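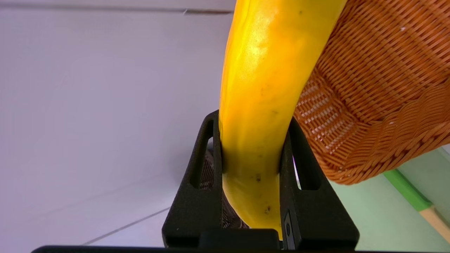
Fig. 1. Wrist view, banana between the two fingers, basket at right.

Week 6 notes: learning grasps from wrist view only
Instructor: Nyokabi Mugo

Main question today: how far do you get with one camera at the wrist, no overhead view? Method in the reading = behavior cloning. Input is the wrist image plus finger opening. Output is a short chunk of arm motions, then look again.

Data: 700 demos, teleoperated. 276 with soft or curved items (fruit mostly). Rest boxes and cans.

Why fruit is harder
- curved sides, contact patch moves as you squeeze
- target fills most of the view up close, policy loses the basket. See Fig 1, only part of the basket shows
- dark fingers over dark weave = weak edges. Look low down between the fingers

Result to remember: going from 700 to 1000 demos helped less than adding random start poses. Same network, same training time. Know this for Sunday's problem set.

Failure cases: 29 logged. Most were late closing, fingers still moving when the lift started. Fix was a force threshhold before lift. Vandberg version uses a fixed wait insted, slower but simpler. We compare both in lab.

To do: read the Flores section on action chunks, skip the proofs. Bring one failure you'd expect from Fig 1 if the basket was moved left.

Shares 29 | Comments 3

stidavico_fan: is the force threshold per object or one value for all?

N. Mugo: One value. Per object is next week.

prokine2: typo in the failure part, otherwise good notes thx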